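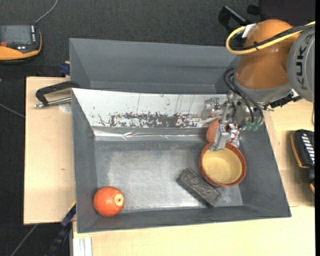
Wotport, Kikemmont: The Picking Cell

Wotport handles returns and repacking for small household goods out of a building in Kikemmont. Stock comes back mixed. A tote might hold dishes, toys, kitchen things and whatever else a store swept off a shelf. For years every piece was lifted out by hand, looked at and put on one of the benches along the north wall.

Since April part of that lifting has been done by a robot arm in what we call the Babić cell. Fifteen people work on the floor across two shifts, the same number as before, but most of their days look different now. This page is about the cell and the jobs that changed with it.

The arm and the bins

The arm reaches down into a gray bin, takes hold of one item and moves it out. A second bin sits directly behind the first. The items are kept mixed on purpose during setup: a bowl, a dark block, a couple of round orange-red pieces, with plenty of bare floor around the corner one. Easy bins come first. Crowded bins come later in the week, when the person setting up is satisfied with the easy ones.

A bowl is a harder pick than it looks. The fingers have to come at the rim from the right side, and the inside of a glazed bowl can throw light back at the vision system. Round things roll. When one settles in a corner, close to two walls, the fingers have less space to get around it, and corner picks are still the most common reason the cell calls for a person.

Setting up

The first hour of the early shift belongs to setup. It used to be done by whoever was free, and now two people on each shift are trained for it. They check the clamps, look over the hoses and cables on the arm, and run the gripper open and closed with the bin empty.

The bin floor gets scuffed and cloudy with use. So do the wall panels. We used to swap a bin as soon as it looked rough, but the marks made no difference to the pick log, so now a bin stays in until it cracks or will not sit flat. The shiny tape along the base of a wall is checked by hand, and if an end has lifted it gets pressed down or replaced.

Clamps are the part people complain about. A bin that has shifted by the width of a thumb will still look fine from the walkway, and the arm will go to where the bin used to be. The rule on both shifts is that you put a hand on every clamp before you start. Do not go by eye.

At the controls

Everyone who works the cell has to pass the handheld control course, which takes most of a Wednesday. Pratley, the firm that installed the cell, ran the first round. We run it ourselves now, with their booklet and a few pages of our own stapled in the back.

The course covers stopping the arm, moving it slowly by hand control, clearing a jam and handing over to the next shift. Stopping comes first and is repeated until it is boring. Several people who had never worked with a machine larger than a tape dispenser were among the quickest to pass.

There has been some disagreement about where the controls should be set down between uses. The early shift likes the floor beside the bench, out of the way of elbows. The late shift wants them up on the wood where nobody can step on a cable. Both habits are still in use and the handover sheet has a box for it.

The count

On its best day so far the cell moved 3,178 items. A normal day is well under that. Before the cell, one bench would clear roughly 640 items on a shift, with the lifting and the checking done by the same person.

Those two numbers are often put side by side and they should not be. The cell only lifts and places. It does not see a hairline crack, it does not notice that a bowl has been packed with the wrong lid, and it does not read the note a customer taped to the bottom. All of that is still bench work, and there is more of it per hour than there used to be.

The benches

Bench staff used to turn to the tote, bend, lift, turn back and then look. Now the item arrives in front of them. Fewer people report sore backs at the end of the week. More of them say their eyes are tired, and that they feel pushed by the pace.

The pace was a real problem through the first weeks. Items backed up at the benches and people skipped breaks to catch up. We changed the setting so that the cell waits when a bench is full — it took longer to agree on that than it should have — and the benches now decide how fast the cell runs. People also trade places every two hours, between inspecting, packing and watching the cell.

When it stops

A stop means one person walks over, reads the screen, makes the cell safe and sorts out the item by hand. Most stops are short. The longest one last month was 20 minutes, with a soft toy wedged between the fingers and the bin wall.

At first a stop made people nervous, and a few stood back and waited for someone from Pratley to answer the phone. Now whoever is on watch deals with it and writes a line in the log. The log is a paper notebook on a string. We tried a tablet and went back.

Some items never go in the cell at all. Knives, anything leaking, anything already broken and anything in a thin plastic bag goes straight to a bench. The list is posted at the tote drop and anyone can add to it.

What people have asked for

A better stool at the watch position. Brighter light over bench four. A second set of trained setup people on the late shift, to cover vacations. A sound that is less like a truck backing up when the cell needs someone.

The stool has been ordered and the light is in. Training for the late shift starts when the next schedule is posted. The sound can be changed by us from the settings menu, and there are three to pick from. A sign-up sheet for trying them out is on the board next to the time clock.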